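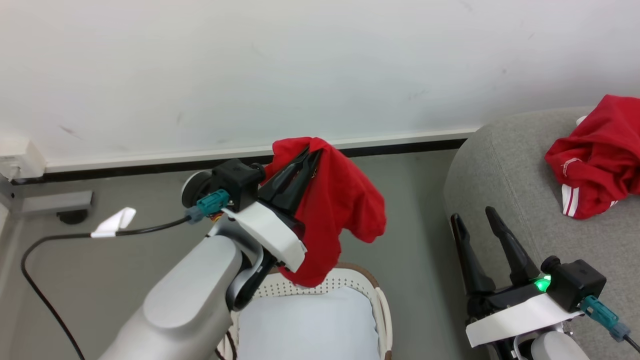

When I moved to this country seven years ago, I owned two suitcases of clothes. Last April I counted what was in my closet, and there were 26 shirts. I wear maybe five of them.

I think we have forgotten how to keep clothes. My mother had a tin box with buttons, thread and small pieces of fabric, and every family on our street had the same. If a sleeve was torn, it was repaired the same evening, while the adults talked. I did not consider this a skill. It was like washing dishes.

Now I meet intelligent people who throw away a coat when the zipper breaks. I do not want to blame them. A new zipper at the tailor near my office costs almost the same as a cheap coat, and the cheap coat comes to the door in two days. The price tells us that our time and the tailor's time are worth less than a new thing, and after some years we believe it.

The usual answer is that we should buy better quality. I agree only in part. I once paid a lot for a Bredeo sweater, and it had holes at the elbows after one winter. The old one from Prunel, bought used, is still good. The difference is that I repaired the Prunel early, when the hole was small — with the wrong color of wool, I admit.

My neighbor Hatice Tatlı taught me this wool repair in her kitchen. She learned it from her aunt and she is very strict. You must not pull the thread. You must begin outside the hole, where the fabric is still strong. I needed four evenings for my first sock, and it was ugly, but I wore it.

I would like to see sewing come back to schools, for boys and girls both. One hour a week would be enough. When I say this, some friends answer that children should learn programming instead, as if the day had place for only one of them. A child who can close a seam will look differently at a shirt in the store. She will turn it inside out and check how it was made.

I gave away eleven shirts in the end. The other ones I am still repairing, slowly, mostly on the evenings when there is nothing on television.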